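Do I need to be home for the appraisal, and should I tidy up first?

Asked in Selling & Refinancing

Hi all! We are 15 days from closing on the sale of our place on Samarakoon Street (eek!) and the buyers' lender has finally ordered the appraisal. Our agent is great but she is traveling this week and I have a pile of little questions I feel silly texting her.

First, do we have to be there? I work from home and could easily stay, but I read somewhere that hovering makes a bad impression. Second, does it matter if the house is messy? We have boxes stacked in the dining room and the guest bedroom is basically a storage unit right now. Third, we put in butcher-block counters and a matching work table built into the kitchen wall, replaced the water heater, and had the back fence redone, all since the last time the house sold. Is there a way to make sure the appraiser knows about that stuff? I'd hate for it to be missed.

The house is in Murkent, three bedrooms, one and a half baths, nothing fancy, but we love it and we got a really good offer. I just want this part to go smoothly. Thank you in advance, this site has already saved me twice!

Posted by felt_hat_annie

3 answers

Vsevolod Symonenko
Answered 11/21/20

Congratulations on the offer! Being 15 days out with the appraisal already ordered is a nice place to be, and you are asking the right things.

You don't have to be there. Somebody does have to let the appraiser in, so that's either you, your agent, a person from her office, or a lockbox. Plenty of sellers stay home and it's completely fine. Say hello, hand over your paperwork, mention the dog if there's a dog, and go back to your desk. They will usually measure the outside, walk every room, take photos, and look at the mechanicals. For a three bedroom I would plan on less than an hour, though I've had one who was gone before my coffee cooled and another who spent most of the morning in the crawl space.

Boxes are okay. Appraisers see half-packed houses every single day, and they are looking at condition and size and layout. What you do want is access. If there's an attic hatch in the closet of that guest bedroom, clear a path to it. Same for the electrical panel, the water heater and the furnace. A room they can't get into can mean a second visit, and with your closing date you don't want a second visit. Check that the smoke detectors work too, and fix the small stuff you've been meaning to fix (the loose handrail, the dripping faucet, the peeling bit of trim by the back door). Depending on the type of loan, some of those can turn into required repairs.

Now the fun part - your list! Yes, absolutely make one. One page, typed, nothing salesy. I put the address at the top and then for each item the month and year, what was done, who did it, and what it cost. Attach copies of permits if there were any. I used to be shy about this and I'm so glad I got over it, because on our last sale the appraiser thanked me for it and asked if she could keep it.

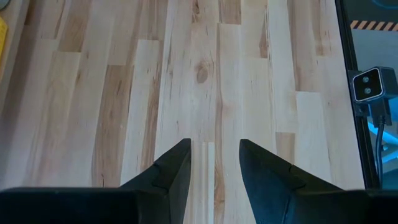
Butcher block, pale with some honey-colored strips

For the counters and the table, write down what you had before as well. An appraiser is comparing your house with other recent sales, and "kitchen counters replaced" is a lot more useful when they know the year. Since you say the table is built into the wall, make sure the contract and your list agree on whether it stays. Built-in things normally go with the house, loose furniture normally doesn't, and a table attached on one side is exactly the kind of thing people end up arguing over at the final walk-through. We had that with a bench.

Do keep your expectations sensible about dollars. You won't get the cost of the fence back line by line. The water heater probably gets a nod as part of overall condition. The kitchen is where your update has the best chance of being noticed, especially if the comparable houses still have their old ones.

If your agent has recent sales in Murkent that support the price, she can send those along too. There's nothing wrong with providing facts. What nobody on either side should do is name a number they want the appraiser to hit, or pressure them in any way.

One more tip: open the blinds and turn on the lights before they come. It doesn't change the value, it just makes it easier to see and photograph everything. Good luck, and please come back and tell us how it went!

Helpful (60)

 Comment from felt_hat_annie: This is SO good, thank you. The table stays, and I just checked the contract and it isn't mentioned anywhere. Emailing my agent tonight. The attic hatch is in that guest room closet, how did you know??

 Comment from Vsevolod Symonenko: Ha, it's always in the closet. Glad you caught the table. A short written addendum signed by both sides should do it, your agent will have a form.

filtine_rd
Answered

dont stress about cleaning. ours came when the kids were eating breakfast and there was laundry on every chair and it appraised fine. we left the cat Felis in the bathroom with a note on the door and then of course they needed to see the bathroom

Helpful (8)

MrsPorchlight
Answered

I agree with most of what Vsevolod wrote but want to add something on timing. Ask your agent what the appraisal deadline in your contract is, as it may be earlier than closing. Ours in February came in lower than the sale price and we had 4 days to sort it out with the buyers. It was a tense week! We ended up meeting in the middle and everybody was happy, but I would have slept better if I'd known the options ahead of time. The buyers can bring more cash, you can lower the price, you can split it, or their lender can be asked to take another look if there's a real mistake such as the wrong square footage or a missed bathroom.

Also you asked about the half bath. Point out where it is if it's tucked away. Ours is behind the laundry and people walk right past it.

And enjoy it! Selling a house you love is hard but handing it to people who are excited about it is a really lovely feeling.

Helpful (15)

 Comment from felt_hat_annie: Thank you! Asking her about the deadline in the same email.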